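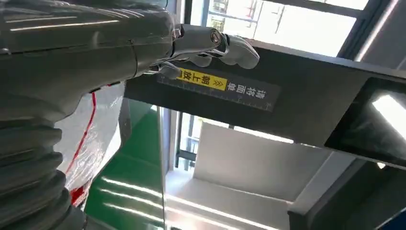 Does a Robot Hand Know What It Is Doing?

Filed under: Kids Ask > Machines > Code and Computers

Search this site Go

You have probably seen a video where a robot with metal fingers does something clever. Maybe it picks up a cup. The person talking says the robot "sees" the cup, "decides" to grab it and "learns" from its mistakes. Those are words for people and animals. Should we believe them when they are used for a robot?

I don't think we should, at least until we have looked at the software. Software is the list of instructions a computer follows. A robot hand without software is a very expensive paperweight.

Where does the seeing happen?

Many robots have a small camera near the wrist. The camera sends the computer a picture, and to the computer that picture is a giant grid of numbers. A low number might mean dark and a high number might mean bright. There is no cup in there yet, and no table either.

A part of the software called perception has to sort through the numbers and make a guess. It might report "cup, 70 percent sure." Is that good? Think about crossing a street with somebody who is 70 percent sure there isn't a truck coming.

Shiny things make the guessing harder. A ceiling light can bounce off a glass screen and leave a big white streak. You know it is a reflection. The software has only bright numbers, and it may treat the streak as a real object. Clear plastic wrap is a headache too, with all those crinkles catching the light. And big windows can be so bright that the camera loses what is outside.

Writing is another good test. Hold this page up to a mirror and try to read it. You can work it out if you go slowly. A reading program that has only practiced on normal letters may give you nonsense, and it may sound perfectly sure of itself while it does.

Where does the deciding happen?

Say the robot has to move one fingertip to a spot on a label. The next piece of software, the planner, looks for a path. It needs to bend the shoulder, elbow, wrist and finger joints so that nothing bumps into anything on the way.

Planners often try a lot of paths and throw out the bad ones. Chibuzor Ajayi writes planning software at a workshop in Clorkham, and I asked him if his program is smart.

"It's patient," he said. "It will try 100 silly ideas before you've finished blinking. I wouldn't call that thinking."

I asked what happens if somebody moves a box after the plan is made. He said that depends on whether the program checks again. Some do. Some go right ahead with the old plan, so he keeps a stop button close by.

Who is moving the fingers?

The last piece is called control. It compares where the finger is with where it should be, sends the motors a small correction, and then does it all over again, many times a second. You do something like this when you carry a full bowl of soup.

Control has no idea what the job is for. If perception guessed wrong and the planner made a lovely path to the wrong place, control will take the finger there very neatly.

Try it yourself

Adesuwa Tamuno teaches a coding club in Clornham and plays this game with her students. One person wears a blindfold and is the robot. The other is the software and may use only these words: left, right, up, down, forward, back, stop. Get the robot's finger to touch a sticker on the wall. You have 30 commands.

Most pairs run out on the first try. Then move the sticker a little and use exactly the same commands again. Where does the finger end up?

Questions to ask when you watch a robot video

Was a person steering it with a remote control?
How many tries did it take before the one they showed?
Would it still work if the lights were turned off, or if the cup was a different color?

If the video doesn't say, write to the people who made it and ask. I have done that 10 times so far and had four replies, one of them very grumpy.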